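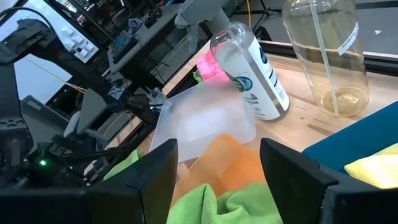 Green microfibre cloth and a trigger spray bottle.

Who is the colour code for?

The woman who runs Gretero has been cleaning offices in and near Porden for 14 years, and she would like it known that she has nothing against coloured cloths. She buys them by the box. What she has gone off is the talk that comes with them.

"Red for toilets, blue for general, green for kitchens, yellow for basins," she says. "Fine. I can teach you that before your coat's off. Then a man turns up with a slideshow and wants a day's money for it."

I had gone to see her because I was sent a brochure. It came from Brouwer, a supplier, and it made the sort of claims that make me want to ring somebody up. Colour-coded cleaning, it said, would make a workplace healthier, its staff happier and its budget smaller. There was a graph. The graph had no numbers up the side.

She had received the same brochure. Hers was under a mug.

We talked in her office on a Friday, with the phone going every few minutes. She prefers not to be named, on the grounds that two of her clients love the system and she'd like to keep them.

I began with the obvious question, whether the colours work at all. She took longer over it than I expected.

"They work if you've got people who stay," she says. "If someone's been with me three years, they know that a red cloth never goes near a kettle. But they'd know that if every cloth was white. They'd have their own way of doing it. The colours are for the new ones, and the new ones are who forget."

So it helps the people it helps least? She didn't care for that.

"You're being clever. It helps. It's a reminder. I put a reminder on the fridge to buy milk and sometimes I still don't buy milk. I wouldn't take the reminder down."

That seems fair, and it is also a long way from the brochure. A reminder costs next to nothing. Last year Gretero spent £2,492 on what Brouwer calls a full site changeover, for one client, a firm of surveyors with two floors and a shared kitchen. The client asked for it and the client was billed for it, so she is in no position to complain, she says, and then complains for some time. The money went on cloths, buckets, mop heads, wall charts and a training session.

What did the surveyors get for it?

"Wall charts," she says.

I asked if anyone had measured anything before the changeover, so that there would be something to compare it with afterwards. Sick days, complaints, swabs off the worktop. No one had. The client later told a trade newsletter that the building felt cleaner. She thinks it probably did feel cleaner. New cloths and new mop heads will do that whatever colour they are.

The laundry problem

Where she does get cross is washing. A cloth that has been used on a basin and washed properly is a clean cloth. A yellow cloth that has been left damp in a bucket all weekend is a horrible thing, and it is still yellow. The colour tells you where it was meant to go. It says nothing at all about the state it's in, and in her experience people stop checking once there is a chart to look at.

"I've seen a lad do a whole kitchen with the right colour," she says. "Perfect. Bright green, just like the poster. It stank. I said, smell that, and he said, but it's the green one."

She washes everything at Gretero's own unit now, on a hot cycle with no softener, because softener clogs microfibre and leaves you pushing the dirt about. Her cloths are counted out in the afternoon and counted back at night. She reckons this one change did more than anything she has bought, and it would be hard to put in a brochure, as there is nothing to sell except a bigger machine.

I put it to her that this could be a story she tells herself as well. She hasn't swabbed any worktops either.

"No," she says. "I haven't. But I'm not charging anyone for a slideshow about it."

Shades are another sore point. There is no law that sets the colours, though plenty of clients believe there is. Firms follow a common pattern and then each adds its own bits. One building she took over used orange for desks. Another had two greens, a dark one and a limey one, with separate jobs, and under the lighting in the cleaners' cupboard they looked the same. Pink has started to appear. She has asked twice what pink is for and been given two answers.

Then there are the people who can't tell red from green in the first place, which is a fair number of men. Gretero has employed at least one. He coped by keeping the kitchen cloths in his left pocket and the toilet cloths in a bag on the trolley, and she says his kitchens were spotless. The training day didn't cover it. She asked about it from the back of the room and was told it was a good question.

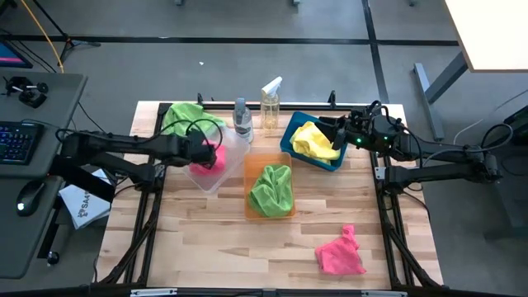

And now there's an app

Dokik is what the second half of the brochure is about. It is an app that tells the cleaner which cloth to use in which room, and asks them to tap a button when they have used it. The manager gets a chart. Brouwer offers it free for the first 25 users and is vague about what happens to the twenty-sixth.

She ran it in May at one site, for a month. Her cleaners are mostly on shifts that start at five in the morning, and the work is paid by the hour with very little slack in it. Tapping a phone with wet gloves on does not go well. By the second week, she says, they were doing all the taps at the end, sitting on the stairs, from memory.

"And the chart was beautiful," she says. "A hundred per cent. I've never had such a good month. I printed it."

Did the client see it?

"The client loved it."

I asked if that bothered her. She said it did, a bit, and that she'd told them how the taps were done, and they'd said they would still like to have the chart each month if it was no trouble. She stopped using the app anyway. The client has since asked about it again.

What would she do with the money, then, if a client walked in with the price of a changeover and no fixed ideas?

"Hours," she says at once. "Give me the hours. Give them ten more minutes on that kitchen. Most dirty places are dirty because someone's been given too long a list." She would buy twice as many cloths, so that a fresh one was always to hand, and keep to four colours, because four is what people can carry in their heads. She'd label the spray bottles properly. She would pay for the training too, as long as it was done on site by someone who had cleaned a toilet that year.

I should say that I find her persuasive, and that I went in wanting to. She sells hours. A person who sells hours will tell you that hours are the answer, just as Brouwer will tell you it is buckets. When I said so, she laughed and agreed, and then pointed out that you can at least watch someone clean for ten minutes and see what you've got.

Brouwer did not reply to my questions about the graph. I rang as well and was offered a free sample pack, in a colour of my choice.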